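Handout 3: Friction, or Why Anything Stays Put

Intro to Everyday Physics, Branwen Mathias
10 September 2024

Welcome back! Last time we drew a lot of arrows for weight and the push of the floor. Today we add the force that I love most, and by the end I hope you'll be dragging things across your kitchen to see what they do (please do, it's half the homework).

1. Static friction

Put a cup on a level table and leave it alone. Friction on it is zero, because there is no sideways push for it to resist. Now nudge it gently with one finger. It stays where it is, so friction must be matching your nudge exactly. Nudge a bit harder and friction grows too, right up to a limit:

maximum static friction = mu_s x N

N is the force pressing the two surfaces together, and mu_s depends on the pair of surfaces. People forget the word "pair" every year! Rubber has no mu of its own. Rubber on dry wood does. 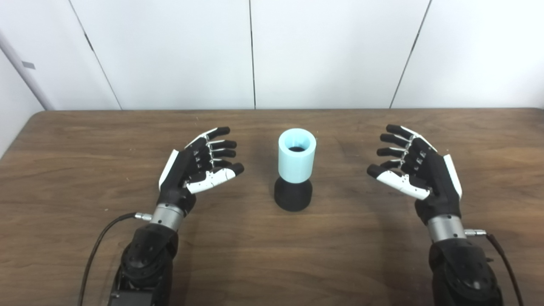 2. Slide or tip?

This one is so much fun. Push a tall object near its base and it slides. Push it near the top and it may fall over before it slides at all. For a block of width w on a level surface, pushed sideways at height h, tipping wins when

h is greater than w / (2 x mu_s)

We're assuming the weight is centered. A wider base makes tipping harder, and so does a slippery floor, which surprises nearly everyone the first time. Try it with a cereal box on a bare counter, then on a towel.

3. Kinetic friction

Once things are moving we use mu_k, usually a bit smaller than mu_s. You've felt this with a heavy couch: a big shove to get going, then it gets easier.

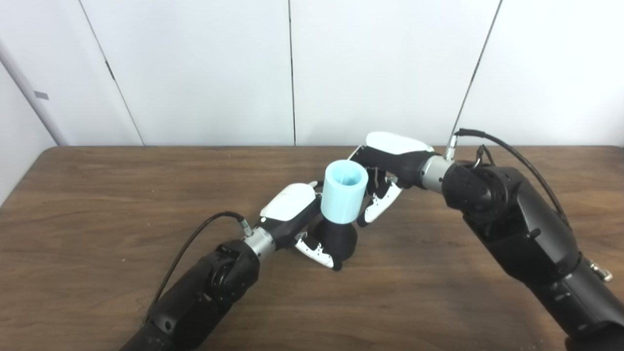
The drop from mu_s to mu_k is also why chalk squeals and violin strings sing. The surfaces stick, let go, and stick again, many times a second, and your ear hears a note.

Worked problem: a crate weighs 300 N and mu_s is 0.4. The largest static friction is 120 N, so a level push of 54 N leaves it sitting there. Friction in that case is 54 N, and 120 N is the wrong answer!

For next time: read the section on ramps and bring your towel results. Jamshid Abbasi is running the problem session.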